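The public swimming pool in Stedside is open again, and the town turned out for it! Doors opened at 8 in the morning on the first day of December, and by closing time 456 people had come through the gate, a record for a single day at the old building on Fontes Street.

The pool had been shut for 18 months after a leak under the deep end spread into the pump room. Repairs took longer than anyone wanted, partly because the original drain lines didn't match the drawings on file at town hall, and a whole stretch of floor had to come up twice. But the water is back, the heating works, and the changing rooms finally have hooks that stay on the wall.

"I learned to swim in there when I was six and I cried a little when I heard the whistle go," said Mayuree Thaweesak, who runs the pool's lesson program and was in the water before sunrise with the early lane swimmers. "We had grandparents, babies, the whole high school team. It was wonderful."
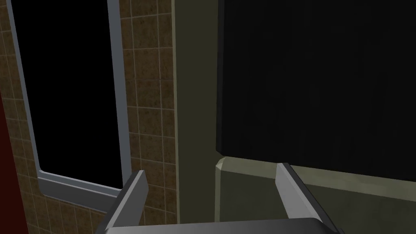 What does it cost to swim now? Single entry is four dollars for adults and two for anyone under 18, the same as before the closure, and children under three still get in free.

The town council agreed to hold prices for the first year, and there's a new family pass as well, good for 20 visits with no end date. Passes are sold at the front desk and at the library. The library will take cash only until its new card reader arrives.

Lessons are the big draw. Thaweesak's beginner classes filled within hours, so the pool has added a second evening group for adults who never learned. That one is taught by Lorcan Scanlon, a former lifeguard who moved back to Stedside last summer and has a gift for calming nervous swimmers. His group starts in the shallow end, with no diving and no deep water until everybody is ready - and he means everybody.

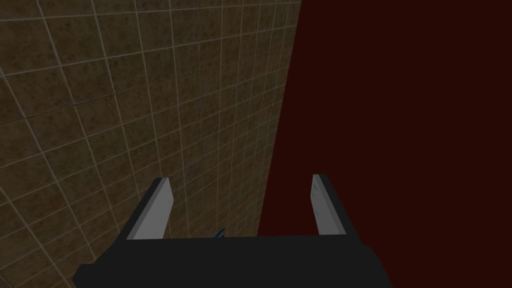
Scanlon's class meets at 7 in the evening and runs for eight weeks. Swimmers need a towel, a suit and a cap, and caps can be borrowed at the desk. There were still a few spots open when we checked, but they are going quickly.

The high school team is thrilled, too. For two winters the swimmers rode a bus to Bivska for practice, getting home after dark with wet hair and homework still to do. Team captain Mỹ Dương said the extra sleep alone feels like a present. "We get to have home meets again," she said. "My little brother has never seen me race!"

The first home meet is planned for January, against Bivska, and the team is hoping for full bleachers. Rosângela Amaral, who has run the snack window on and off for years, has promised to bring back her cheese bread for the occasion. Longtime regulars will know to get in line early.

Public swim runs from noon to 5 every day, with lanes open from 6 to 8 in the morning. The slide stays closed until a replacement step is fitted, and the front desk will post a notice when it's ready.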